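Home | About | Open Calls | Facilities | Contact

Call for Participants: Gripper and Controller Comparison in Simulated Household Tasks

Shared 12 times | 0 comments

The Lallix Institute invites applications from research groups, graduate students, and independent developers to take part in a comparison of grippers and arm controllers. The study is carried out entirely in simulation. Participants do not need a robot of their own, and no travel is required.

Each participating team will submit one controller, one gripper model, or both. Submissions will be run on the same set of tabletop tasks, under the same lighting and contact settings, and scored by the same software. Objects range from small, irregular items to open vessels that must be taken by the rim.

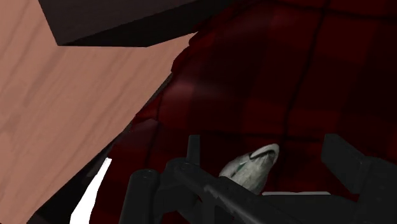 Close view of the gripper with a small fish-shaped object between its fingers, over red plaid fabric.

The comparison has two tracks. In the Caputo track, the arm and controller are fixed and teams supply the gripper. Finger shape, finger length, and pad friction may be changed within the limits given in the entry rules. In the Plitivum track, the gripper is fixed and teams supply the controller. Entries may use position control, impedance control, or a learned policy. A team may enter both tracks with separate submissions.

Every entry will be run for 1,000 trials on 11 tasks. Starting positions will be drawn from a list that is not released until scoring is complete. Measures include grasp success, slip during transport, peak contact force, and time to completion. Results for each task will be reported separately, and failed trials will be included in the published data.

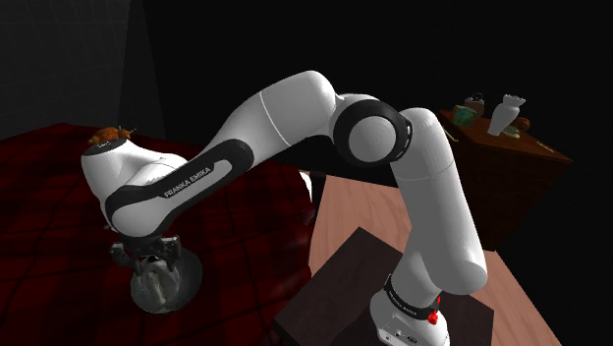
Birkunden, 2020-09-28

Applications are now open. The reference setup uses a simulated Franka Emika arm with a parallel gripper, and all teams will receive the same scene files and baseline controller upon acceptance. Teams that wish to use additional camera views must state this in the application, as camera placement is recorded as part of each entry.

Eligibility

Applicants should have working knowledge of rigid-body simulation and be able to deliver code that runs without supervision on a Linux machine. Prior publication is not required. Groups of up to four people may apply under one name. Employees of the Institute may submit reference entries, which will be listed but not ranked.

Commitment and support

Participants should expect to spend 160 hours on the project, including two online review meetings. Computing time for the scored trials is provided by the Institute. Final entries are due in May. Teams retain ownership of their code and designs and grant the Institute permission to publish the recorded results.

How to apply

Please submit a two-page statement naming the chosen track, the proposed method, and the members of the team, together with a short record of relevant work. Applications should be made in English through the Open Calls page. Incomplete applications will be returned once for correction. Questions about the entry rules may be sent through the contact form under the heading "Gripper Comparison."

Back to Open Calls | Next Call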